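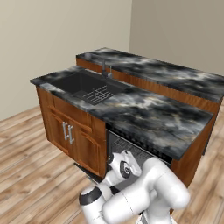
Ilwood, 6 April 2026

Lamgate to add robot arms to staff kitchens at Ilwood site

Lamgate, which runs catering and cleaning for offices and training centres, will start using robot arms for dishwasher work in its staff kitchens at Ilwood this spring. The arms are supplied by Plolunik. They will load and unload crockery at the end of each meal service and close up the machines for the overnight wash.

The change affects 100 kitchen and cleaning staff. No jobs will be lost as a result, and contracted hours stay the same. Lamgate has put this in writing to everyone on the Ilwood rota.

Most of the preparation so far has been done on screen. Plolunik built computer models of a kitchen island with a sink, cupboards and a built-in dishwasher, and the arm's movements are worked out there before they are tried on real equipment. The models let the engineers change the height of a counter or the angle of a dishwasher door and run the same task again without breaking any plates. Plolunik ran 2000 practice sessions in March, covering door opening, rack handling and the placing of cups and bowls.

Dishwasher work was chosen after Lamgate asked staff which parts of the shift they would most like help with. Bending to the lower rack came up more than anything else, followed by lifting full racks of plates at the end of a late shift. Several people also said that unloading in the morning held up the breakfast set-up.

"We asked before we bought anything," said Tuấn Mai, operations manager for Lamgate at Ilwood. "People told us their backs hurt and that they start the day behind. The arm is slower than a person at this and we expect it to stay slower for a while, but it can work when the kitchen is closed. What we want is for the early team to walk in and find the cups put away."

Under the new arrangement, staff will still scrape plates, wash pans and sharp knives by hand, and check the filters. They will also decide when the arm is used. Each kitchen will have a named person on every shift who can start it, pause it or take it out of service, and no one will need to ask a manager before stopping it. The arm will not run while anyone is working at the same counter.

Training begins later this month. Each member of staff will have 2 paid sessions, one in a training room using the computer model and one in the kitchen with a Plolunik engineer. The sessions cover starting and stopping, clearing a dropped item, and what to write in the fault book. Written instructions will be available in English and Vietnamese, and anyone who prefers to go through them with a colleague can ask for time to do so.

The first stage will cover 3 kitchens. Two are in the main building and the third is the smaller kitchen in the Bùi wing, where the counters are closer together and the arm will have less room to move. Lamgate expects that kitchen to take the longest to get right, and the dishwasher there will continue to be loaded by hand until the staff and the engineers agree that the arm is ready.

Time saved on the early shift will go to breakfast preparation and to deliveries, which are at present checked in by whoever is free. Lamgate will create a new role of equipment lead in each kitchen, paid at the supervisor rate. The posts will be offered to existing Ilwood staff first.

Cameras on the arms will be used only to guide their movement. Lamgate will not use them to monitor staff or to measure how fast anyone works, and pictures will not be kept after a wash cycle has finished.

Staff will be asked for their views again at the end of the first stage, and a summary of the replies will be put up in each kitchen. A decision on other Lamgate sites will be made after that.

Questions about the work at Ilwood should be sent to the Lamgate site office.

Ends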